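Crabtree desk mat, extra large, black with red edging
Reviewed by Beryl Haworth

I have now bought three desk mats in my working life, and the first two curled up at the corners like stale bread. The Crabtree has been down since December and is still flat, so it already leads the field.

It arrived rolled in a tube with a strong smell of new gumboots. Wendy Wragg, who shares my office and my radiator, asked for it to be aired somewhere else. Two nights over the back of a chair sorted that out.

The size is the selling point. Mine covers most of the front of the desk, which means the mug and whatever I'm drinking both get to live on it. The thin red border is a nice colour and so far hasn't frayed, though I do pick at it during phone calls. 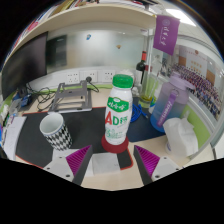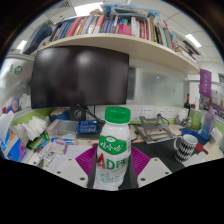 Now the grumbles. Black shows everything. Toast crumbs, biscuit crumbs, the fine grey fluff that desks seem to manufacture overnight – it's all on display by ten in the morning. A damp cloth gets most of it, and a lint roller gets the rest if you have that kind of patience.

It also does nothing for cables, and I don't know why I hoped it would. The Crabtree leaflet promises "a calmer workspace". My cables have not read the leaflet.

Spills are another matter. I tipped half a mug of tea over it in the second week and the tea sat there in a neat puddle, waiting for me to find a tea towel. No mark afterwards. I still use a coaster, mostly out of loyalty to the coaster, and the red happens to go with the trim.

Mousing is fine. Writing on a single sheet of paper is less fine, as the surface has enough give that a ballpoint goes straight through if you're cross. Put a magazine underneath.

Four stars. I'd buy it again in grey, if Crabtree ever gets round to making one.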